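Unit 4. Setting Up the Block-Pushing Cell

The Kolta cell consists of one arm, a perforated mounting table and a wooden work board. Students are responsible for its condition during their assigned period. Read this handout before requesting a key from Lama Hakim.

Begin with the board. Its strips should run parallel to the front row of holes. Check by hand that it does not rock, then wipe it with a dry cloth. Inspect the finger for play – a loose finger will shift the tool point, and every height taught afterward will be wrong.

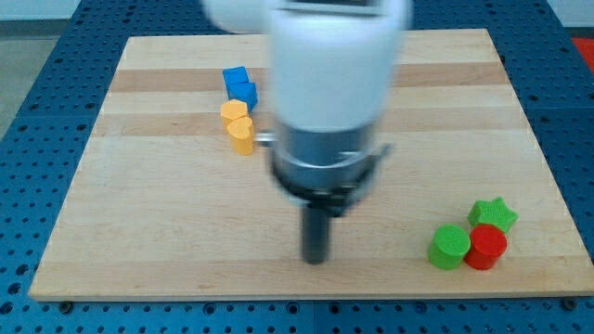 Figure 2. Arm in motion over the board, finger pointing down, with blocks to the left and right.

Teach the travel height first and the pushing height second. The finger must clear the wood at all four corners of the board. Run the first pass at reduced speed with one hand at the stop button. Blocks are placed only while the arm is halted.

The wrist bolts are checked every 4000 cycles. Record the cycle count in the Gristik log, together with any change to the tool length. Faults are reported to Yolotzin Manríquez in writing.

Comments

jia_r: Is the log entry needed if we only reteach the travel height?

L. Hakim: Yes, if the tool length changed. Otherwise initial the April sheet.

mpk: Section on the wrist bolts should give the torque.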